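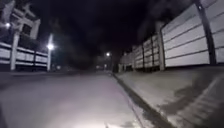 Nivano Night Rover Kit
Build-it-yourself sidewalk robot, for home or shared workshop

In stock. Ships from our Dridton workshop.

Small four-wheel rover you put together on a bench and run outside after dark. Frame, motors, camera mast, driver board, lights, all the screws. You add a battery and a single-board computer. If you've built one of our indoor kits you know most of this already - same frame, new mast, bigger wheels.

What's different from the indoor kit
Taller mast. Low-light camera instead of the old one. Wheels with real tread. The wiring loom is now one piece with keyed plugs, so you can't swap left and right motor any more (we all did it).

In the box
- frame plates, pre-drilled
- 4 gear motors with wheels
- driver board, flashed and tested
- low-light camera, ribbon cable, mast in two sections
- front light bar
- wiring loom
- Kütt bumper switches, front pair
- bag of screws plus spares
- printed build sheet

Not in the box
Battery, charger, computer, memory card. Soldering iron if you want the rear lights, everything else plugs in.

Sizes and numbers
Top speed 10 inches a second out of the box. You can raise it in the config file but do your first runs slow.
Mast cable 79 cm. Don't buy a longer one, signal gets flaky.
Screws in the bag: 107 including spares.
Light bar dims from 0 to 100 percent in software.

Building it
One long evening, two if you stop to eat. Motors first, then bottom plate, then board. Leave the mast for last or you'll be knocking it over all night. Route the camera ribbon BEFORE you close the top plate. It's on the build sheet in bold and people still write in about it.

Flat screwdriver won't do, get a decent hex set. Thread lock on the motor mounts, tiny dab. None near the plastic standoffs, it cracks them.

In a shared shop, label the bag of screws. Seriously.

Running it at night
Start on a quiet private drive or a closed yard. Walk with it. Keep the stop remote in your hand, not your pocket. Check your local rules befroe you go on any public sidewalk.

Street lights are the hard part. A bright lamp makes the auto exposure drop and then the far end of a long road goes to black. Lock exposure before you start - camera.lock in the config - and turn the light bar down till the ground right in front stops blowing out. Too much light close up is worse than too little. Pale concrete is the worst for it.

Line follow works off curbs if there's decent contrast. Dark blotches on the pavement can fool it, so treat that mode as a toy for now. Next firmware should be better, aiming for March.

Not waterproof. Damp ground is ok, rain is not.

Spares and add-ons
Zedlow rear light set, needs soldering
Spare wheel, single or pair
Mast top section (the bit that snaps)
Replacement loom, plesae say which kit you have

Returns
Unbuilt kits, any reason, box complete. Built kits only if a part is faulty - send us the part, keep the rest. Write before you post anything back so we can put a label in the mail.

Older indoor kits can take the new mast but you need the adapter plate, ask for it in the order notes.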